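Tadeusz Nowicki
Can a machine put away the dishes yet? My sister asks me this every time she calls. I will try to answer in a few posts, because my answer on the phone is always too long.

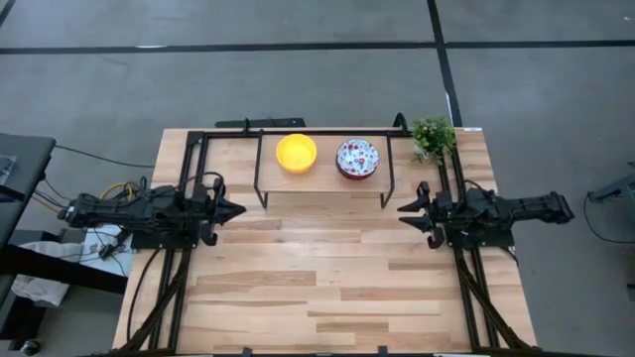
Tadeusz Nowicki
2/ The chore I care about is very small. Take a bowl from a shelf, put it inside another bowl, bring both down to the table. My niece could do it before she could speak in full sentences. With two arms it is still a hard afternoon for us.

Tadeusz Nowicki
3/ The problem is the rim. A gripper with two fingers must take a bowl by its edge, one finger inside and one outside. If it comes in a little too low, it pushes the bowl away. If it closes too softly, the bowl turns in the fingers when you lift it.

Tadeusz Nowicki
4/ Plastic is kind to beginners. It bends a little and it forgives. A harder bowl does not forgive, and the sound it makes on a concrete floor I know very well by now.

Tadeusz Nowicki
5/ In August we made 204 attempts at the full task, from start to finish, without a person touching anything. 46 were failures. Kacper Domański wanted to write "77% success" on the wall. I asked him to write 46, and we had a small discussion.

Tadeusz Nowicki
6/ Why 46? Imagine your dishwasher broke or dropped something in 46 of 204 loads. You would not say it works 77% of the time. You would call the shop.

Tadeusz Nowicki
7/ Most of the failures were boring. The arm reached the bowl, touched it, moved it by the width of a finger, and then closed on air. A person feels this and corrects without thinking. Our policy often continued as if it had the bowl, and carried nothing very carefully to the table.

Tadeusz Nowicki
8/ I must be fair, it did also learn to try again. Sometimes it goes back, opens wider and takes the bowl on the second try. Nobody programmed this step by step. It comes from the demonstrations, where Amnuay Boonyarit also missed sometimes and corrected himself. We used to delete those recordings. Now we keep them.

Tadeusz Nowicki
9/ Somebody asked me about speed. It is slow. I can empty the whole drying rack at home while the arms do one pair of bowls. For a shop floor this can be acceptable if it runs all night. For a kitchen, I think people will lose patience and do it by hand.

Tadeusz Nowicki
10/ And the shop floor? I visited Duda, a small company that packs kitchenware. They have simple machines which do one movement all day and almost never fail. But every time the product changes, Eugeniusz Cieślak spends a shift adjusting them. That is the place where I would put arms like ours first.

Tadeusz Nowicki
11/ So, to my sister: not yet. Please continue to wash and put away your own dishes. Ask me again after we try wet bowls, stacked bowls, and a cupboard with a door. The door worries me the most.

Tadeusz Nowicki
12/ Ksawery Borkowska asks if we will share the list of failures. Yes, I am cleaning it up on Sunday and will add it to this thread. Some of my notes are in Polish, sorry in advance.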